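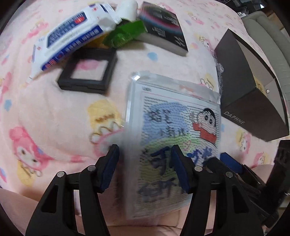 Which sleeve size for the thin booklets? The clear ones with the flap, same as the last lot.

June, 14:20. Sorting small packaged goods for the Ellby order. Laid the pink plush blanket over the bench first, so the sleeves don't skid. They still creep a bit on the plush.

Booklets go flat, flap folded once, no tape. Soft plastic packets kept apart from paper. Crushed a corner on one on the last round, put it aside.

Stock sheet says 373 sleeves left, almost 27 short of what Adik quoted. Ask again before reordering.

To do: 6 mm foam for the box base, new labels from Flurnance.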